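**Grukstead, 30. Mai 2025**

# Ploler übernimmt Verpackungssparte von Kinnear und führt Pfandsystem Eteo regional ein

Die Ploler GmbH hat den Erwerb der Verpackungssparte der Kinnear AG abgeschlossen. Der entsprechende Vertrag war im April unterzeichnet worden; mit dem Eintritt der letzten aufschiebenden Bedingungen gehen sämtliche Geschäftsanteile nun auf Ploler über. Über den Kaufpreis haben beide Seiten Stillschweigen vereinbart.

Die Sparte wird unter dem Namen Ploler Mehrweg fortgeführt. Alle 100 Beschäftigten am Standort Grukstead werden zu unveränderten Bedingungen übernommen. Bestehende Betriebsvereinbarungen gelten fort, ebenso die Zusagen aus der betrieblichen Altersversorgung. Die Ausbildung in den kaufmännischen Berufen und in der Lagerlogistik wird wie bisher in Grukstead angeboten.

Mit der Übernahme verbindet Ploler die Einführung des Pfandsystems Eteo für Transportverpackungen. Eteo richtet sich an Händler, die Waren des täglichen Bedarfs an gewerbliche Kunden liefern, und ersetzt Einwegkartonagen durch rückführbare Behälter. Die Behälter werden beim Empfänger geleert, zusammengelegt und bei der nächsten Anlieferung wieder mitgenommen. Das Pfand wird monatlich mit der Lieferrechnung verrechnet. Eine gesonderte Anmeldung der Empfänger ist nicht vorgesehen.

Der Regelbetrieb beginnt in 6 Landkreisen. Für die Einführungsphase hat Ploler eine Laufzeit von 3 Jahren festgelegt, in der das Entgelt je Umlauf nicht erhöht wird. Teilnehmende Betriebe erhalten einen festen Ansprechpartner im Kundendienst sowie eine Aufstellung ihrer Umläufe zum Quartalsende. Beschädigte Behälter nimmt Ploler ohne Abzug zurück, soweit der Schaden innerhalb von vier Wochen gemeldet wird.

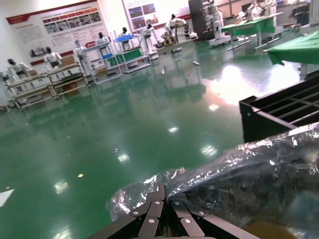

Aus dem Kreis der künftigen Teilnehmer meldete sich Jordan Whitlock mit der Bitte zu Wort, die monatliche Verrechnung nicht zulasten kleiner Betriebe auszugestalten. Wer nur wenige Lieferungen im Monat erhalte, so Whitlock, binde mit dem Pfand im Verhältnis mehr Geld als ein großer Abnehmer und brauche deshalb eine Obergrenze. Auch müsse klar geregelt sein, was mit Behältern geschehe, die bei einem Lieferantenwechsel im Betrieb verblieben.

Ploler hat beide Punkte in die Teilnahmebedingungen aufgenommen. Für Betriebe mit geringem Liefervolumen wird der Pfandbetrag auf 100 Euro je Abrechnungsmonat begrenzt. Bei einem Wechsel des Lieferanten können leere Behälter jedem am System beteiligten Händler übergeben werden; die Gutschrift erfolgt unabhängig davon, wer die Behälter ursprünglich ausgegeben hat. Verbleiben Behälter länger als ein halbes Jahr ohne Umlauf, wird der Betrieb schriftlich erinnert. Eine Gebühr fällt dafür nicht an.

Die Kinnear AG konzentriert sich nach dem Verkauf auf ihr Geschäft mit Etiketten und Druckerzeugnissen. Sie bleibt Ploler als Lieferantin der Behälterkennzeichnung verbunden. Ein entsprechender Rahmenvertrag wurde zeitgleich mit dem Kaufvertrag geschlossen. Rechnungen und Bestellungen aus laufenden Aufträgen der Verpackungssparte werden ab sofort von Ploler Mehrweg bearbeitet; Kundennummern und Bankverbindungen der Abnehmer müssen nicht neu hinterlegt werden.

Händler, die an Eteo teilnehmen möchten, können die Teilnahmebedingungen und das Entgeltverzeichnis beim Kundendienst in Grukstead anfordern. Für Bestandskunden der bisherigen Kinnear-Sparte werden die Unterlagen mit der nächsten Rechnung versandt. Kartonagen aus bereits bestätigten Aufträgen werden noch ausgeliefert.

## Über Ploler

Die Ploler GmbH entwickelt und betreibt Mehrweglösungen für den Großhandel und das Lebensmittelhandwerk. Zum Leistungsumfang gehören die Bereitstellung, Rückführung und Reinigung von Transportbehältern sowie die Abrechnung zwischen Lieferanten und Empfängern. Das Unternehmen befindet sich in Familienbesitz.

**Pressekontakt**
Ploler GmbH
Unternehmenskommunikation
Grukstead

Abdruck honorarfrei, Belegexemplar erbeten.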